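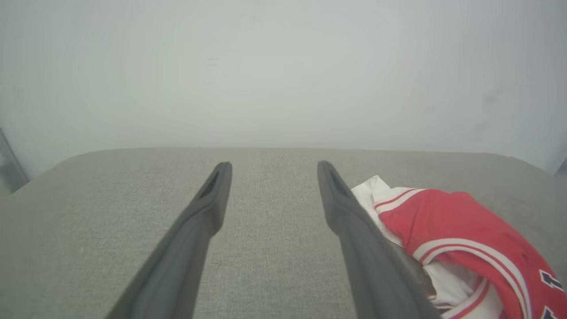

Wash it inside out, says one reader from Quezada, and never let it near the tumble dryer. She has been looking after basketball shirts for the local under-twelves through four seasons, and she wrote to us after our January piece on school uniforms to complain that sports kit had been left out. She had a point. A basketball jersey is probably the most washed and least cared for thing in a family wardrobe. It comes home in a bag, gets dropped on the nearest soft surface and stays there until somebody needs it again.

Red and white is the hardest combination. The dye in a bright red panel can creep into the white trim, usually when the shirt has been left in a damp heap. Washing temperature matters less than most people think. A load at 30 degrees will still spoil a white stripe if it sits in the drum for 2 hours afterwards.

## What the shirts are made of

Most team jerseys are 100 per cent polyester. The cloth is light, dries fast and hardly creases, so it forgives a night on the sofa. Its weakness is smell. Polyester holds on to body oils in a way that cotton doesn't, and a shirt that seems fresh from the line can turn sour as soon as it warms up on a player.

Skollatitz, the laundry that does the kit for clubs on our side of the river, soaks everything in cool water with a cup of white vinegar before the main wash. The staff there gave us the rest of their routine as well. They turn the shirts inside out, close any zips on the shorts that share the load, and use half the usual amount of liquid. They leave out fabric softener altogether. It coats the fibres and seals in the smell it was meant to hide.

Older shirts with printed numbers need more care. Ironing over a number will lift it. If a jersey has to be pressed, put a tea towel over the cloth, set the iron low and work round the print.

## Getting colour out of the trim

A pink stripe can often be saved if it's caught before the shirt dries. Run it under the cold tap, wash it again straight away with a colour catcher sheet, and check it in daylight. Once it has been through a dryer the colour is more or less fixed.

We tried two stain removers on an old red shirt with a badly marked white hem. Otex, a powder, brought the hem back to something near white after an overnight soak but left the red looking a little flat. Dirum, a gel, was gentler on the red and slower on the hem, which needed three goes. Neither did anything for a grass stain near the armhole. Washing-up liquid and an old toothbrush shifted most of that.

## And the sofa

Dye can travel the other way too. A damp red shirt left overnight on pale upholstery may leave a mark, and a woven linen-type cover will take it up faster than a smooth one. Blot with cold water and a white cloth, working in from the outside of the mark. Don't rub. If the cover comes off, read the label before it goes anywhere near the machine, as replacements aren't cheap. We were quoted 70 pounds for a single seat cover.

A hook by the back door costs very little and keeps kit off the furniture. Put it at a height the children can reach. Hang the shirt by the neck loop if it has one, or over a wide hanger if it doesn't, and open a window if you can. Socks should go straight in the machine.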